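We use cookies to remember your preferences. Accept | Manage settings

The Arm Is the Cheap Part

Aug 22, 2023
2 min read

The quote from Orkov ran to a single page, and everyone at the Plorkarbridge garment reuse center liked that about it. One arm, one hand, one controller, delivery in September. The board approved it between the parking complaint and the coffee.

Then came the second page. The hand needed spare finger pads. The bench needed bolting to a floor that, according to the landlord, was not to be bolted. Hakala, which sells the software, charges by the seat, and a robot counts as a seat even though it never sits down. Training was two days, lunch not included.

I have now read enough of these budgets to have a favorite line, and it is always "miscellaneous integration." Tindach, a consultancy that makes a decent living cleaning up after optimistic spreadsheets, tells its clients to write that line first and fill in the robot later. Its planning worksheet has 716 rows. The arm takes up one of them. Cable gets 10.

The center's real trouble was the clothes. Vendors like to demonstrate on boxes, which have corners and keep them. Donated jackets arrive with fleece collars, ribbing, stuck zippers and the occasional sandwich, and each asks something different of a hand.
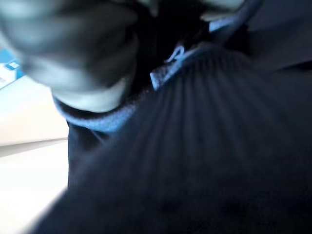 So the buyers did the sensible thing, rather late, and asked for a paid trial using their own donation bins. It cost less than the finger pads. It also gave them numbers they could argue over, and they did, through most of a budget meeting.

My advice to anyone with a catalog open: price the floor, the seats and the spares before you fall for the arm. Ask who comes out when it stops, and what they charge for the drive. And bring your own laundry to the demo.

Related
Leasing a Forklift Without Crying
What Your Service Contract Leaves Out
The Conveyor We Should Have Returned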